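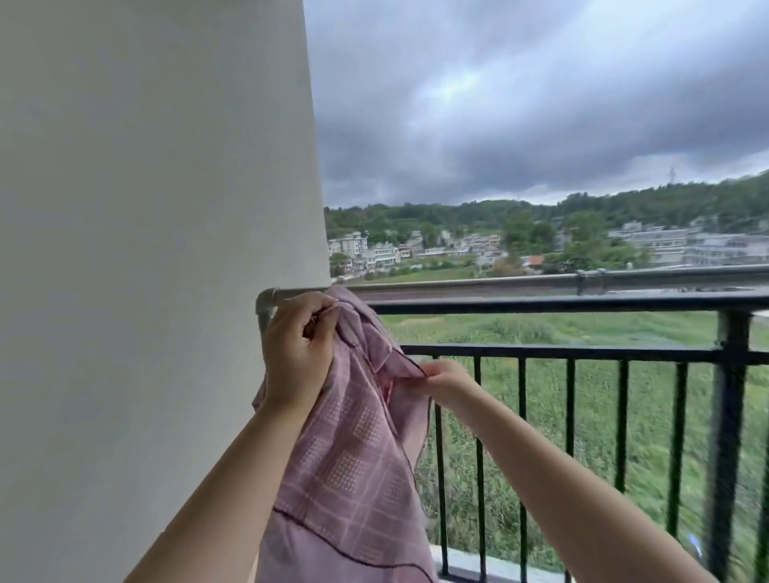 Quem pode participar no ensaio doméstico do serviço Plalla?

Podem candidatar-se pessoas com 18 ou mais anos que tratem habitualmente da roupa em casa e disponham de varanda, estendal ou outro local de secagem. Não é exigida experiência com equipamentos automáticos.

A Cekurdale procura 89 agregados familiares para avaliar o Plalla, serviço por assinatura que coloca em casa do cliente um robô de apoio ao tratamento da roupa. O ensaio decorre durante 11 semanas, com início em janeiro, e compreende duas fases:

Fase 1 – registo das tarefas habituais (estender, recolher, dobrar), efetuadas pelo próprio participante.
Fase 2 – utilização do robô, com assistência técnica da Clorilico.

Os participantes obrigam-se a preencher um questionário semanal e a receber 2 visitas técnicas, em horário a acordar. A instalação, a manutenção e a recolha do equipamento não têm custos. No final, é atribuída uma compensação e a opção de manter a assinatura por 13 meses em condições reduzidas.

Não são admitidos trabalhadores das entidades envolvidas nem os respetivos familiares diretos.

As candidaturas são apresentadas no formulário próprio, até às 17h00 do último dia útil de novembro. A seleção cabe ao gabinete Dimitriou – os resultados são comunicados por correio eletrónico.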